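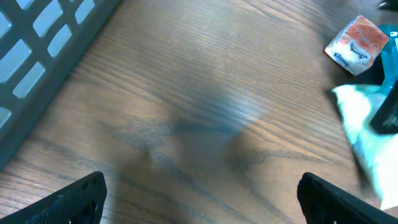

Figure 7.1 Reflected light on a glossy wooden tabletop. The grain is hard to make out within the bright band.

Chapter 7
Gloss, Sheen and the Measurement of Surface Finish

7.1 Introduction

Two boards cut from the same plank and coated with the same varnish may look quite different once they have dried. The difference often lies in how the upper surface of the film returns light to the eye. Chapter 6 dealt with colour, which depends mainly on light that enters the coating and the wood beneath it. This chapter deals with light that never enters the coating at all.

When light meets a smooth film, part of it leaves at an angle equal to the angle of arrival. This is specular reflection. When the film is rough on a small scale, the same light is scattered over many directions. This is diffuse reflection. Most wood finishes show both, and the balance between them is what the trade calls gloss.

Specular reflection from a clear varnish takes its colour from the light source and carries almost no information about the timber. Where it is strong, it hides the figure of the wood (Figure 7.1). An inspector who wishes to judge grain should therefore move the lamp or the panel until the reflection falls elsewhere.

7.2 Angle of view

Gloss readings have no meaning unless the angle is stated. Three angles are in common use, measured from a line at right angles to the surface: 20 degrees for high gloss, 60 degrees for general work and 85 degrees for matt films. A film that reads low at 60 degrees may still shine when seen from a low angle. This effect is known as sheen, and it is a frequent cause of complaint with table tops and floors.

7.3 A worked series

The readings used in this chapter come from a set of 627 beech panels prepared by Menon and Yen at the Kong workshop. Of these, 608 were accepted for measurement and the remainder were set aside for dust in the film. Each panel received two coats of clear varnish and was left flat for a week before testing. Panel 199 is used throughout as the reference - its readings varied least between operators.

Before reading on, the student should revise the law of reflection (Section 2.4) and the notes on film thickness in Section 5.3.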